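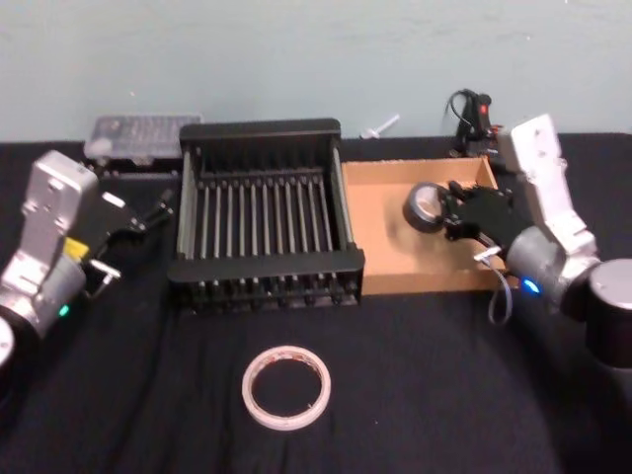
Tape. It has been driving me mad since September and I have finally done something about it, so quick post before I have to go out again. Ours lived in a carrier bag on the back of the cupboard door and every time you wanted the black electrical you got everything else first, usually stuck to it. So now there is a system. Black dish rack, shallow cardboard tray next to it, black cloth underneath so I can see what I'm doing. Tape goes in the tray, tape gets looked at, tape goes in the rack. That's the whole system and it has taken me most of a year to think of it.

The rack was going spare. We bought it for the old flat and then the new kitchen came with one built in over the sink, and it has been sitting on top of the wardrobe with jumpers on. Toivo Rantala (upstairs, lends me drills) wanted it for vinyl. Too late Toivo.

What was in the bag

Electrical, parcel, duct, masking, that green stuff for gardens, double sided that has gone off. Also a birthday candle, a radiator key (!!) and receipts from Alipour going back to when they were still on Muvgate Road. I did a proper sort on the floor first and binned anything that had gone to toffee. You know the sort, you peel it and it comes off in a string and your thumb is sticky till bedtime.

Kept the rest. The paper-backed stuff is worth keeping even if the edges are a bit furry, just pull off the first couple of turns and it's usually fine under that. Parcel tape the same, unless it has started splitting down the middle, in which case bin it, life is short. I've lost whole evenings to picking at the end of split parcel tape with a fingernail.

The cardboard tray is for anything heavy or anything I haven't decided about. Duct tape went straight in there. It's a fat roll and I don't really want it squashing the others.
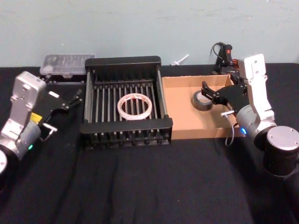 Flat or on edge

This was the big argument. Keyvan Nikzad, who used to work in the stockroom at Nollon and has Views, says always flat, never on edge, they go egg shaped. I said they're in a dish rack Keyvan, the point is that they stand up like plates. He said plates don't go egg shaped.

So I tried both. On edge looks much nicer, I'll be honest, and you can flick through like records (sorry Toivo). But the wide clear rolls lean about and a thin one will slide down between the rods if you're not paying attention, and then you're fishing for it with a fork. Flat is duller and you fit fewer in but you can see the printing on the inside of the core, so you know what you've got without lifting it out.
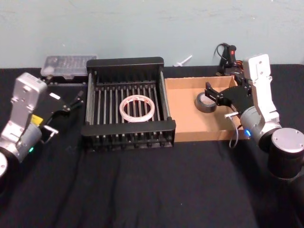 So for now the clear goes flat and the narrow ones can stand up if they behave. I might change my mind. The electrical I'm really not sure about, it's small enough to go anywhere, and I keep putting it somewhere sensible and then not finding it there. Might end up on a hook. Might end up on a bit of dowel across the inside of the cupboard door, which was my mum's way of doing it, and she could lay hands on any tape in the house in the dark.

One thing I did get right, folding the end over. Every single roll now has a little tab folded back on itself. Takes two seconds. I've been told to do it my whole life and never did and now I am going to be unbearable about it.

Other bits, quickly

The cloth is just an old black one, nothing special, but it does stop things skating about while you sort. Shows every bit of fluff though. Do the lint roller after, not before – I did it before and had to do it agian.

Labels. I was going to label the rack. Then I remembered it's tape, you can see what it is.

Buying more. I have banned myself. I worked out from the receipts that I bought Ostex parcel tape 6 times since we moved, each time becuase I couldn't find the last lot. One of those was the trade pack and there is over 300 metres of the stuff under the stairs still. If you live near me and you're posting parcels for Christmas, come and get some, I mean it.

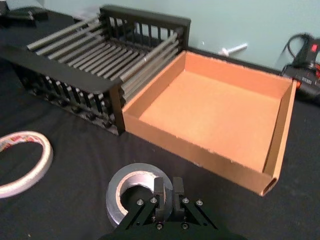

Duct tape, with the one with the red and pink printing off to the left and the rack behind.

I do like a roll of duct tape when it's still nearly square at the edges. Anyway. The duct is staying out of the rack for good I think, I use it most and I can't be bothered lifting it in and out. Keyvan says it should be in a bag to keep the dust off the sides. Keyvan can come round and bag it.

Still to do: scissors. There's no point having the tape in one place and the scissors in three other places, none of which are ever the right one. I had an idea about hanging a pair off the end of the rack on a bit of string but string is next month's problem, the string drawer is worse than the tape ever was. Also the double sided, need to find out if you can rescue it. A woman at Alipour told me to put it in the fridge overnight, then didn't say what that was meant to do. Has anyone tried it? I've got one roll left that I haven't thrown out and it can be the guinea pig.

Right, got to run, the bus is in ten minutes and I've still got fluff all down my front. Will report back on the egg shape business if anything goes egg shaped.

Posted December 2025, filed under cupboards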